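Teaching the new starter at Sellik

Wed 11 November 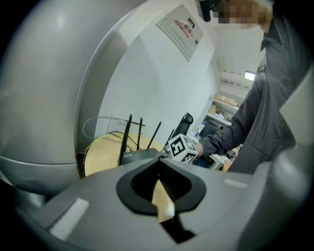

A marker cube is held up to the gripper beside the office router.

Smaranda Lungu has trained eleven people in her time at Sellik, and she says the twelfth is the only one who has never asked where the toilets are. It hasn't asked about holidays either. What it wants, most mornings before the first orders drop, is to be shown a cube.

"You hold it up, it looks, you move it a bit, it looks again," she says. "My mother thinks I work in technology now. I've told her it's closer to childcare."

Sellik sends out spare parts for sewing and knitting machines: bobbins, belts, needle plates, small springs that get everywhere. The catalogue runs to 3,621 lines, and until September every one of them was picked by hand. The robot, supplied by a firm called Jirlow, has taken on 548 of those so far. They are the easy ones, boxed and square-sided. The springs remain with the humans, who had rather hoped it would go the other way round.

Lungu was a picker for nine years. Her title is now cell supervisor, which came with a small rise and a folder. I ask what has changed in an ordinary day.

"My feet," she says at once. "I used to go home and put them in a bucket. Now I go home with a stiff neck from looking at a screen. So the pain has been promoted as well."

She is fair to the machine, in the way people are fair to a brother-in-law. It doesn't mix up left-hand and right-hand brackets, a mistake she admits to making for most of one winter. It is slow, though, and it stops. When it stops, somebody has to go over and find out what has upset it. In the first fortnight that was a strip of shiny tape on a carton, then a different strip of shiny tape, then sunlight.

"They told us it would free us up for more interesting work," she says. "I did find the tape interesting, the first time."

Domnica Tănase runs operations and signed the order. She has a spreadsheet open when I come in and closes it with some reluctance. The plan was 3,000 picks a week by now, she tells me, and they are getting more than 2,000, "on a week when no one moves the furniture." Moving the furniture matters because the machine has to be shown its surroundings again afterwards. Two desks were shifted in October to make room for a printer, and she still refers to this as the incident.

Did anyone lose their job? She has plainly been asked before. Two people left over the summer and weren't replaced, and one moved across to returns. "I won't tell you that's the same as nothing," she says. "If you were hoping to be the person I hired, it's a job you didn't get."

Lungu is blunter about it. The old picking team was seven, and they talked all day across the shelves. Four are left, spread out, and the talking has thinned. "I know far less about everybody's divorces," she says. "I miss that more than I expected. You can't get anything out of the robot. Well, you get error codes."

There was some trouble over the name. Jirlow's paperwork calls it the Fatenska cell, after the product range, and Tănase would like people to use that. The floor calls it Ardeleanu, after the street the warehouse is on, because the first delivery note had the address printed in the box marked "model". A memo was sent round. The memo has had no effect whatever, and last week Tănase herself asked me to mind the cable behind Ardeleanu, then looked annoyed.

Next on the list are the soft packets: belts and drive bands in thin plastic, a couple of hundred lines to begin with. Lungu has tried it on a few and is not hopeful about Christmas. She has asked for a second person to be trained on the morning checks so that she can take a full week off in the spring, and Tănase has said yes, provided it's after stocktaking.

"I'd like them to send me a young one," Lungu says, getting up to see why the light has gone amber. "Somebody with a good neck."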